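Workshop Tips > Equipment and Budgeting

Planning the Purchase of a Small Robot Arm for the Workshop

Small robot arms are now sold at prices that a shared workshop or a serious home shop can consider. The purchase still deserves the same care as a table saw or a kiln. The following advice is offered to members who are preparing a request for equipment funds and to households planning a purchase of their own.

Begin with the task. Write one sentence that states what the arm is to pick up, where it will find the item, and where the item is to go. A request that says "general handling" cannot be priced. A request that says "move sanded blocks from the bench to the finishing rack" can be priced in an afternoon, and it will also show whether an arm is needed at all. A sloped chute or a second pair of hands is often the cheaper answer.

Next, weigh and measure the items. Record the heaviest piece, the widest piece and the narrowest piece. Sellers state a payload, but that figure may be given without the gripper, and the gripper must be subtracted from it. Leave a margin. An arm that works at its limit every day will wear sooner and will move more slowly than the sales sheet suggests.

Prepare the budget in full

The price of the arm is only the first line of the budget. Our own plan for the Coson bench came to $2,935, and the arm itself was the largest line but far from the only one. The remainder went to the gripper, a mounting plate, a power strip with its own switch, a guard rail and spare finger pads. Members are advised to set out every line before asking for approval. A partial budget that is later amended takes longer to pass than a complete one.

Obtain three written quotations. Ask each seller to list the gripper separately, to state the delivery charge and to name the period of the warranty. Of the quotations we received, the one from Vondier was the easiest to compare, as each part had its own line. The Hellwig quotation gave a single sum and had to be sent back for detail. Keep all of them on file – the losing quotations are useful when the time comes to replace a part.

Software should also be asked about in plain terms. Find out whether a yearly fee applies, whether the program will run on the computer already in the shop, and whether the arm will continue to work if the fee is not renewed.

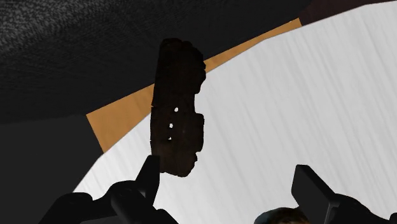
Simulation is worth a line in the plan, and it should come before the purchase order. Many sellers provide a program in which the arm, the table and the items can be set up on a screen and tried at no risk to the equipment. Test with awkward shapes and not only with neat cubes. A tall, dark piece with a lumpy outline and a squared lobe jutting from one side, held over a pair of black gripper fingers, raises questions that a cube does not: where the fingers should close, and whether the lobe will be in their way. Set the gap between the fingers against the widest part of the piece as well as the narrowest. Check also how a dark item shows against the surface behind it. The jagged edge of this one is sharp against the pale tabletop and much harder to make out where its upper end meets the dark speckled area. If the arm is to be guided by a camera, a light bench covering may be a better use of funds than a more expensive camera.

Results on the screen should be treated as a guide to the purchase and should be confirmed with a trial on real items. Ask the seller for a demonstration using pieces you have brought with you. Where this is refused, ask for a return period in writing.

Choosing the gripper

Two-finger grippers suit most bench work and are simple to repair. Choose a model with finger tips that can be removed by means of ordinary screws. Rough material such as bark or unplaned wood is hard on soft pads, and the pads should be budgeted as a supply in the same way as sandpaper. We allow $353 a year for pads, cables and small hardware.

Suction cups are quick on smooth sheet goods, but a rough surface lets air in and the grip is lost. They should not be bought for mixed work without a trial.

Space, power and storage

Mark the full reach of the arm on the floor and the bench with tape before anything is ordered. The area inside the tape must be kept clear while the arm is running, and the switch must be reachable from outside it. Confirm that the bench does not rock. A light folding table is not suitable, whatever the weight of the arm.

Allow a shelf for the carton and its foam inserts. Perkia asks for the original packing when an arm is returned for repair, and other sellers may do the same – a replacement carton is an added expense.

Timing

Requests for the coming year are due in November. Delivery times vary a good deal, and a written delivery date should be obtained before funds are committed. Plan for three full sessions of setup and training before the arm is put to regular use, and enter those hours in the request alongside the cost of the equipment.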